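7/20/19

Saturday, and I slept until ten, the first time since May. The kitchen was already hot. I drank my coffee standing at the window and decided that today I will write the whole entry in English, also the parts about money, which I usually write in my own language because I am ashamed of my arithmetic.

The bread first. My starter is alive again. I fed it on Thursday night and again yesterday, and this morning it had climbed to the rubber band. I used the flour from Győri, the darker one, and it drinks more water than the recipe says. I put in 300 grams of water and then a little more with the spoon, until the dough stopped to be so stiff. I must remember this for next time, as I forget it every time.

While the dough was resting I read the letter from Hurnatent again. They want to raise the rent from the autumn. The letter is very polite and has four paragraphs, and only the third one says anything. I looked up "hereinafter" in the dictionary, and now I know it, but I don't think I will ever say it to a person. I will answer on Monday. I wrote a first version by hand and it was too angry, then a second one which was too sweet.

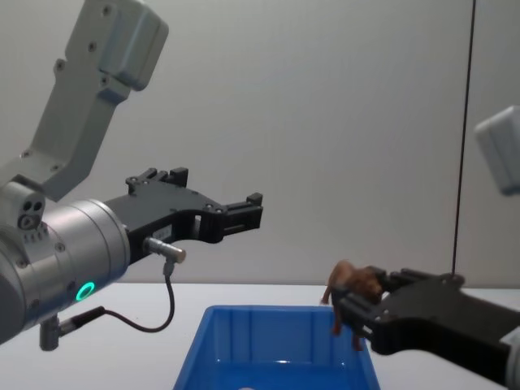 Afternoon

I walked to the market by the long way, along the canal. The water is low and green and it smells, but the ducks don't mind it. I bought apricots, a bag of small cucumbers for pickling, and a bunch of dill so big that I had to carry it under my arm like a newspaper. The woman at the cheese stand corrected my pronunciation of "thyme." For eleven years I have been saying it with the wrong beginning! I went home repeating it quietly.

The bread came out flat on one side. I think the oven is hotter at the back, or perhaps I shaped it badly. The taste is good, a bit sour, and the crust is hard enough to hurt the gums. I ate two slices with butter and one with apricot, and after that I had no wish to cook dinner.

Then the cucumbers. I washed them, cut off the ends and put them in the big jar with salt, garlic and the dill. My grandmother put a piece of bread on top and left the jar in the sun, so I did this also, with the flat side of my loaf. The jar is on the balcony now, covered with a saucer. 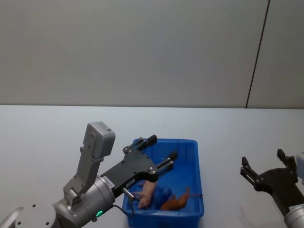

White table, blue bin with three small things in it.

Evening

A storm was promised and it did not come. I sat on the balcony beside the jar and read more than 10 pages of the Tameck novel, the one about the lighthouse. I don't understand all the sea words, and I stopped looking them up after "halyard." I like it better this way.

To do on Monday: the rent letter, stamps, a new rubber band for the starter.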